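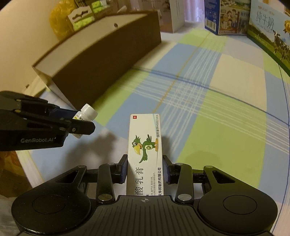
3 April 2025

Shoe bench, second go at the walking sandal for the May trip. Writing this up while my feet are still talking to me, so forgive the state of it.

Quick recap for anyone picking this up cold: the idea is a sandal you can wear all day on rough stone paths and old paving, with proper hold round the ankle, that doesn't look like you're off up a mountain. The first pair (the Stullarow last, flat footbed, one strap across the instep) was lovely for the first half hour and then horrid. My heel slid outwards every time I stepped on anything with a slope to it, and I came home walking like a duck.

So, changes for pair two. I've moved the back strap up so it sits above the ankle bone, and added a cross strap that comes from low on the inside of the heel and buckles on the outer side. The footbed now has a shallow cup, carved from the Zeltton cork sheet. Lovely stuff to carve, crumbles a bit if you go at it cold, so I left it on the radiator over lunch and it behaved much better after that. The outsole is the same brown rubber as before. I did want to try the softer one but Srisuk have put the minimum order up and I'm not buying a whole roll to find out I hate it!

Weight came out at 524 grams for the pair, buckles and all. Heavier than I wanted. Most of that is the buckles, I think, and there's a fair bit of glue in there too if I'm being fair (left foot especially, I got carried away).

Walk test was the usual loop: down the back lane, over the setts by the old wool store, up the steps, along the river and home. 46 minutes door to door with one stop to fiddle with the left cross strap. Notes as I scribbled them:

Setts: much, much better. Ankle felt held and the heel stayed put. I could look up and about for once and stop staring at my feet.

Steps going up: fine. Coming down the toes push forward, more on the right. The front strap wants to come back a touch, or be wider, or both.

River path: gravel gets in, as it does with any sandal, but the cup seems to hold on to it. Had to stop and shake. Perhaps a little gap at the outer edge would let it out again? Worth a try on a scrap footbed before I cut up a good one.

Home stretch: rub starting at the back of the left heel, just where the edge of the strap turns. I'd skived that edge on the right but ran out of patience on the left, so that's my own fault entirely. Plaster on it now.

The arch is still bothering me. It's comfy standing at the bench, and walking on the flat it's a dream, but after some 15 minutes on uneven ground I could feel it pressing. I suspect it's too far forward. I had my footprint on damp card from last time, laid it over the cork, and yes, the high point is ahead of where my foot thinks it should be. Moving it back for the next one.

Also tried the Sivimwood lining leather on the right sandal only. Nicer against bare skin, didn't squeak, left a faint tan stain across my instep. If anyone has a way of fixing the dye that doesn't make the leather go stiff, please leave a note on the bench.

For pair 3: arch back, front strap wider, both edges skived properly, lighter buckles if there are any left in the tin, thin coats of glue. I've left the cork blanks clamped under the window, please don't undo them until the glue's gone off.

Pair two is on the shelf by the door if you want to try them and you're near my size. Wear socks, the left one's a bit grim.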